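Notes to go with our visit to Plinar
Handout 3, Introduction to Automation

Before anything else, thank you all for being such good company on the trip to the Plinar open day, and for asking so many questions that we nearly missed lunch! These notes gather up what we were shown, with a few things added that got lost in the noise of the hall.

The first stop, you'll remember, was the Todeck packing line, where the arm follows the same path all day long and a part that arrives a little crooked simply gets missed. Our guide gave the figure of 2,000 cartons a shift, and I saw several of you write it down (good!). Keep it in mind when we come to cycle time in November.

The second stop was the Goossens bench, and I'll admit it was my favorite. The arm there carries a small camera at the wrist, so the view moves whenever the hand moves. In the trials we were told about, it picked up the part 84 times out of 93. Please work out the success rate yourselves, and then think about what you would want to know about the nine misses before trusting the number (lighting? the shape of the part? where it was lying?).

Look at how much of a wrist view can be taken up by plain background, and how the gripper itself covers part of the work surface.
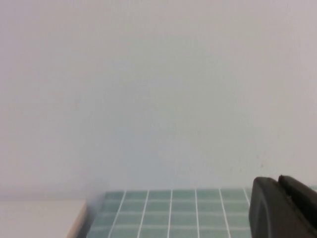

Fig. 1. Wrist view over the gridded green mat, gripper at lower right.

A printed grid is a handy thing to have under a camera. The squares are all the same size on the mat, but their lines lean toward one another as they run away from us, and from that lean we can work out how the camera is tilted. We'll do this on paper next time, so bring a ruler.

For reading, please go through the Kumance leaflet you were given at the door, especially the pages on calibration.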